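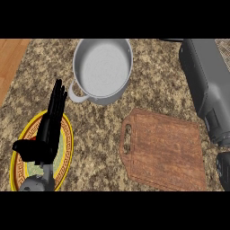 La main gauche au-dessus de l'assiette, cuisine simulée.

La planche à découper

Au bureau de Kamilum, on m'avait donné la table du fond, celle qui touche le radiateur. Mon travail consistait à regarder des mains préparer à manger et à noter oui ou non. Oui si l'aliment passait de la planche à la casserole, non dans tous les autres cas. Il n'existait pas de case pour presque.

La cuisine n'existait que dans l'ordinateur. Un plan de travail en granit moucheté, une casserole, une assiette à bord jaune et à frise grecque, une planche en bois. Au bout d'une semaine je la connaissais mieux que la mienne. Je savais comment tombait l'ombre de la casserole et de quel côté était l'anse. Le soir, en rentrant à Firkberg, je posais mes courses sur un vrai plan de travail en stratifié et je le trouvais petit.

J'avais 440 essais à revoir avant la fin du mois. J'en faisais 57 par jour quand le logiciel ne plantait pas. Les cuisines Gromine, qui payaient l'étude, voulaient savoir si leurs cantines pourraient se passer de quelqu'un le matin, entre la livraison et l'ouverture. J'avais moi-même tenu ce poste pendant 18 ans, dans une autre maison. Je ne l'avais pas mis dans ma lettre de candidature.

Le plus souvent, la main droite descendait trop vite. Elle touchait l'aliment, le poussait, le rattrapait ou ne le rattrapait pas. La gauche restait en l'air, les doigts serrés, le pouce écarté, comme quelqu'un qui attend son tour pour parler. Je notais non. J'avais les épaules raides à force de vouloir l'aider.

Un après-midi, j'ai ouvert un essai que le programme avait classé en échec à cause de sa durée. La main droite s'était refermée sur la chose brune et elle ne bougeait plus. J'ai arrêté la lecture et j'ai regardé les doigts. Ils étaient repliés, avec un doigt glissé sous le côté gauche. C'est comme ça que je prenais les pommes de terre cuites, à la cantine, quand la peau menaçait de partir.

J'ai relancé. La main a attendu encore, puis elle a levé. L'aliment est arrivé dans la casserole. J'ai regardé la fin 3 fois et j'ai noté oui. Le programme m'a demandé de confirmer que je contredisais son classement. J'ai confirmé.

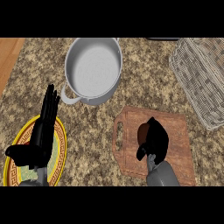
Chez Bellis

Le lendemain, je suis descendue manger chez Bellis, au coin, où la patronne épluche encore elle-même. Elle m'a demandé si mes robots savaient faire la vaisselle. J'ai dit que non, qu'ils savaient mettre une chose dans une casserole, et encore, pas tous les jours. Elle a demandé quelle chose. J'ai dit que je n'en étais pas sûre, que c'était brun et rond.

- Et qui l'enlève, après, de la casserole ?

Je n'y avais pas pensé. Dans la simulation, la casserole redevenait vide au début de chaque essai. La planche était propre, l'assiette à sa place, et il n'y avait jamais d'épluchures ni d'eau par terre.

En remontant, j'ai ajouté une ligne à mon rapport, sous les chiffres. J'ai écrit que le geste était bon quand on lui laissait du temps, et qu'il faudrait compter le nettoyage. Puis j'ai effacé la seconde moitié, qui ne répondait pas à la question posée, et un peu plus tard je l'ai remise.

Il restait de la lumière. J'ai ouvert l'essai suivant. La main droite est descendue vers la planche, trop vite, et j'ai posé le doigt sur la touche du non sans appuyer.

À lire aussi
Le distributeur de la gare
Inventaire de septembre
Une machine à plier les draps
La clé du local à poubelles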